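Terirgate legt Leitfaden für zweihändige Montage in der Simulation vor

Navville, 25. Januar 2024 — Endlich gibt es ein gemeinsames Regelwerk für eine Aufgabe, an der sich viele Labore bisher jedes für sich abgearbeitet haben: das Zusammenfügen kleiner Teile mit zwei Roboterhänden. Der Leitfaden von Terirgate ist ab sofort frei zugänglich, umfasst neun Abschnitte und liest sich erfreulich flott. Als durchgehende Übung dient ein Ring aus zwei Hälften, bearbeitet in einer simulierten Umgebung.

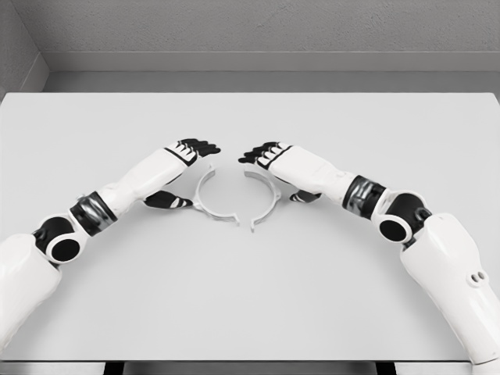
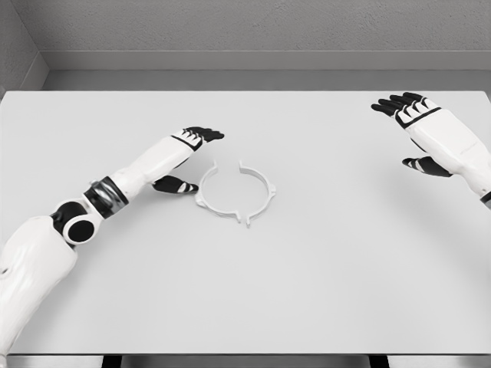 Zwei Arme, zwei Ringhälften, ein heller Tisch: die Übungsaufgabe in der Simulation.

Am stärksten ist der Abschnitt zur Ausgangslage. Wer einen Versuch meldet, muss künftig die Startposition beider Teile, die Haltung beider Hände und den verwendeten Zufallswert mitliefern. Das klingt nach Papierkram, macht aber zum ersten Mal möglich, dass ein Team in Stoklow denselben Durchlauf nachstellt, den ein anderes in Navville gerechnet hat. Für eine vollständige Messreihe verlangt der Leitfaden 800 Durchläufe, und zwar einschließlich aller Fehlversuche. Abgebrochene Läufe dürfen nicht mehr stillschweigend verschwinden — eine Regel, auf die viele in der Branche lange gewartet haben!

Auch beim Begriff »gelungen« wird es erfreulich konkret. Eine Montage zählt erst, wenn beide Hälften verbunden sind, beide Hände losgelassen haben und der Ring danach zwei Sekunden lang in Ruhe liegt. Berühren sich die Teile nur, gilt der Versuch als unvollständig und wird gesondert aufgeführt. Durchdringen sich die Körper rechnerisch, was in Physiksimulationen immer wieder vorkommt, ist der Lauf ungültig.

Die Firma Alexiou, die das Verfahren vorab erprobt hat, steuert eine Protokollvorlage bei. Darin stehen Kontaktkräfte, Gelenkgrenzen und Zeitschritte auf einer Seite, dazu ein Feld für Reibungswerte. Gerade die Reibung wurde in früheren Berichten gern weggelassen, obwohl sie bei dünnen, leichten Teilen über das ganze Ergebnis entscheiden kann.

Für den Übergang auf echte Hardware bleibt der Leitfaden vorsichtig. Ein gutes Ergebnis in der Simulation ersetzt weder die Risikobeurteilung der Anlage noch die Abnahme vor Ort. Vorgeschrieben ist ein Probelauf mit verringerter Geschwindigkeit und ohne Personen im Arbeitsbereich, bevor die erste Greifbewegung mit Werkstück freigegeben wird. Abweichungen zwischen Simulation und Anlage gehören in dasselbe Protokoll.

Im Februar folgt in Stoklow ein offener Arbeitstag, an dem Teams ihre eigenen Messreihen nach der neuen Vorlage durchgehen können. Rückmeldungen zum Text nimmt Terirgate bis dahin entgegen, auch zu der noch offenen Frage, wie Aufgaben mit biegsamen Teilen bewertet werden sollen.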